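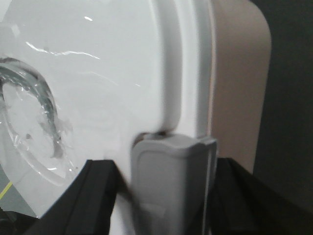

Figure 3.1 White plastic with clear film over it. Look at the wrinkles on the left and the bright spot near the top.

Chapter 3
Shine, Gloss, and Glare

When I was a kid I was sure that shiny things made their own light. I had a whole theory about it. Spoons had a little light in them, puddles had a little less, and my grandmother's kitchen table had none at all, poor thing. Then one January evening the power went out, and every spoon in the drawer went as black as the table, and that was the end of my theory. I've been interested in shine ever since, though, and I get to spend this whole chapter on it with you!

In Chapter 2 we followed light as it traveled in straight lines and bumped into things. We were a little sloppy about the bumping. I said that light "bounces off" a surface and left it there, and some of you probably wondered why a sheet of paper doesn't work as a mirror if light bounces off both of them. Good question. We're going to fix that now.

Think about a ball on a gym floor. Throw it down at a slant and you can guess where it will go: away from you, at the same slant. Now throw the same ball at a gravel driveway. It could go anywhere (mine usually goes under the car). Light does something very similar. A smooth surface sends it off in one direction, and we call that specular reflection. A rough surface scatters it every which way, and we call that diffuse reflection. Paper feels smooth to your finger, but your finger is a clumsy judge. To a ray of light, paper is a gravel driveway.

Most of the things around you do both at once. A waxed apple is red all over because of diffuse reflection, and it has one white spot on it because of specular reflection. The spot is a tiny, squashed picture of the lamp or the window. Move your head and the spot slides across the apple, while the red stays put. Try it before you read on. I'll wait.

Clear layers are where it gets fun. Wrap the apple in plastic film and the film adds reflections of its own, on top of whatever the apple was already doing. If the film is stretched tight, you get broad, calm highlights. If it's bunched up, every crease has its own tilt and catches the light at its own angle, so you see lots of small flecks and crooked lines. Varnish, nail polish, and a coat of water on the sidewalk all belong to the same family, and we'll get to each of them in Section 3.3.

I learned most of this from Unnur Bach, who taught me to paint signs in Famberg long before I ever taught physics. She would tilt a fresh panel back and forth under the shop light and find every brush mark I had hoped she'd miss. "Don't look at the paint," she'd tell me, "look at the lamp in the paint." I still do that with used cars, and you'll do it with a flashlight in Activity 3A.

What you'll need for this chapter: a flashlight, a spoon, a sheet of white paper, some plastic wrap, and a room you can make fairly dark. A hand mirror helps in Section 3.2, but the back of the spoon will do if you don't mind your nose looking enormous.

Words to watch for: specular, diffuse, highlight, gloss, matte, angle of incidence, normal line.

Before you start
1. Find something shiny and something matte that are the same color. How can you tell which is which without touching them?
2. Why does a dusty car look duller than a clean one? Write down your best guess and keep it. We'll come back to it at the end of Section 3.4.

3.1 Two Ways to Bounce

Let's begin with the flashlight. Lay your sheet of paper flat on a table, turn off the lights, and shine the beam at it from low on one side. Walk slowly around the table and watch the patch of light on the paper as you go. You can see it from every side of the table, and that's diffuse reflection at work. Now put the spoon where the paper was and walk around again.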